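Metal Things, Wood Things, and the Word "Lifetime"

Filed under: Grumbling, Money

I've had a draft on warranties sitting around since June and I keep adding to it, so up it goes in the state it's in. If you came for the bread posts, come back next week.

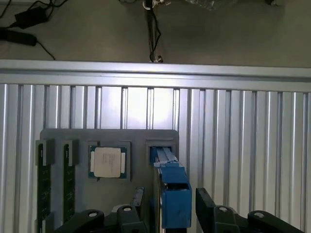
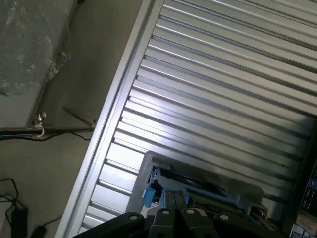

Ribbed metal and gray floor, both times.

No. 81

So. Lifetime. I started paying attention to this word when the zipper on my Runden jacket gave out. I had paid a lot for that jacket, more than I've told anyone in my family, and the reason I gave myself at the register was the tag that said Lifetime Guarantee in gold thread. I remember doing the math on the drive home. If I live to a decent age, this jacket costs me pennies a winter. I was pleased with that math for years.

The lifetime in question is the lifetime of the product. It's on their site, under a heading you have to click to open. The product's lifetime is the length of time the product can be expected to work, as decided by the people who made it. They have decided that for a zipper this is five years. My zipper was six. I read this several times, because I was sure I had it wrong, and then I wrote to them to ask, and a very friendly person wrote back to say I had it right.

I'm not claiming this is fraud. I assume lawyers have been over it. But I would like someone to explain what the promise is. It will work until it stops working, and they'll stand behind it for as long as it would have worked anyway. You could put that on a carton of milk.

Anyway, I went digging, the way you do when you're annoyed and it's raining. I pulled out the folder where I keep receipts and manuals (yes, I keep them) and read every guarantee I own. A frying pan, a garden hose, a mattress, a pair of scissors, the gutters. An evening I won't get back.

The hose is guaranteed for life against "defects in materials." Kinks aren't a defect. Splitting in cold weather isn't a defect, it's misuse, and you were meant to bring it in. The hose is sold as an all-season hose. I'd love to know which seasons.

The mattress is guaranteed for 20 years. Read on and you learn that the sag has to be deeper than an inch and a half, measured with nobody lying on it, using a straight edge, and that there can't be a stain. Any stain at all, anywhere. Twenty years on one mattress with no stain. Who are these people? Do they own a cup of coffee?

The frying pan one I'll give some credit. It says 10 years, it says what breaks the deal (dishwasher, metal spatula), and it fits on the back of a card. I've put it in the dishwasher, so that's that, but at least I knew where I stood.

The scissors say "guaranteed" and nothing else. Guaranteed what?

When I complained about all this at dinner, Lungile Swanepoel told me I was being unfair and that the outdoor gear people really do fix things. She sent in a pair of boots once and they came back resoled, with a note. I believe her. I've also noticed that everybody has the boots story, or has a cousin with the boots story, and I think those stories are worth a great deal more to the company than the soles cost. One nice repair gets told at dinner for ten years. How many people quietly paid the postage, got a form letter, and never brought it up because it's boring? I can't prove it. I'd just like to see the numbers, and I notice that no company prints them. If you were fixing nearly everything that came in the door, wouldn't you say so on the box?

Lungile said I should try being happy for people. Fine.

Then there's the extended warranty, which is a different animal and in my opinion a worse one. I bought a washing machine last year at Msimang, the appliance place out past the bypass in Rirnetley. $876, which already hurt. The salesman spent ten minutes telling me how well it was built. Steel drum, sealed motor, best one on the floor, his mother has one. I said great, I'll take it. Then he turned the screen toward me and spent another ten minutes telling me what happens when the control board goes, and how a repair can cost more than half the machine, and would I like to be covered for that?

I asked him which of the two speeches he believed. He laughed and said both. I don't blame him, he has a quota and I was a jerk about it, but they can't both be good advice. If it's the best one on the floor, I don't need the cover. If I need the cover, show me a different machine.

I turned it down. The machine has been fine. This proves nothing either way, and I'm only putting it in because someone will ask.

What I've been trying lately is a dull little rule: I put the money I would have spent on the warranty into an envelope. It's a real envelope, in the drawer with the takeout menus. When something breaks, I pay out of the envelope. When I told my brother-in-law he said that's just insurance with extra steps. I think it has fewer steps, myself. There's no form, no hold music, and the envelope has never asked me for proof of purchase.

It has paid out for a toaster and a bathroom tap so far. It's ahead. One dead refrigerator and it'll be way behind, and I'll have to come back and write a very different post, so I'm not going to get smug about it.

The best guarantee I've ever had was from Oratile Oosthuizen, who built our kitchen shelves when we lived above the shop on Hakwood. There was nothing in writing. I asked if there was a warranty and he looked at me like I'd asked for his blood type. He said if they come down, call me. A couple of years later one of them did start to lean (my fault, I had put every cast iron thing we owned on one end), and I called, and he came over on a Saturday and put in a bracket and wouldn't take anything but lunch.

Now, I can hear myself getting sentimental, and I don't trust it. One man, one shelf. It's the boots story again, I see that. He could have moved away. He could have been busy for a month. I've had the other kind of handshake deal too, with a roofer, and that man's phone number now belongs to a nail salon. So please don't write to me saying the answer is to buy local. Sometimes it is. Sometimes local is a guy with a van and no forwarding address.

I will say that "if they come down, call me" is shorter than anything in my folder and I understood all of it.

A few things I'd still like to know, if any of you work in this business and feel like telling on it:

Does anyone ever claim on the mattress?

When a company gets sold, do the old lifetime promises go with it? I asked Runden's friendly person this one and got a reply about their values.

Why do I need the original box? What is the box for?

As for the jacket, I took it to the alterations lady next to the dry cleaner and she put in a new zipper, a fat brass one that doesn't match. It runs better than the first one ever did. She gave me a paper ticket with a number on it and said to bring it back if it sticks. I've put the ticket in the folder.

Comments are open again, but I'm deleting anything that tries to sell me a warranty.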